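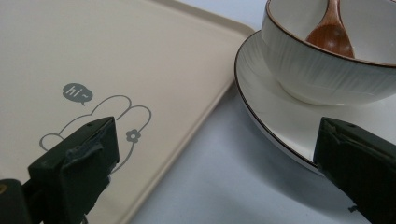 Re: [Ploltotura-table] Trays for one, yes or no?
From: Kyrylo Boiko
Date: 3 May 2020

On the list, Singhal wrote:
> I've given up on trays. They slide, they look like
> a canteen, and the bowl never has anywhere to go.

Oh, please give them one more go! I've had supper off the beige rabbit tray for 11 nights now and I love it (the little "hi~" gets me every time).

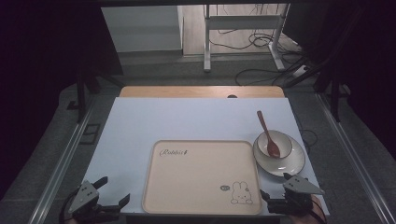
Tray, plate, bowl and wooden spoon.

I stand the bowl on the plate and keep both to the right, so there's room for bread and a mug on the tray itself.

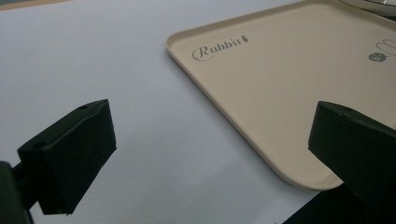
Soup is what won me over. I made leek and potato from the Flodville sheet, 800 grams of spuds, and carried it through to the sofa in one trip! The raised rim is low, but it's enough to stop a spoon rolling off, and I do like the carrot after the word "Rabbit". Has anyone tried a cloth underneath for the sliding? I've got six old napkins I could cut up.

Kyrylo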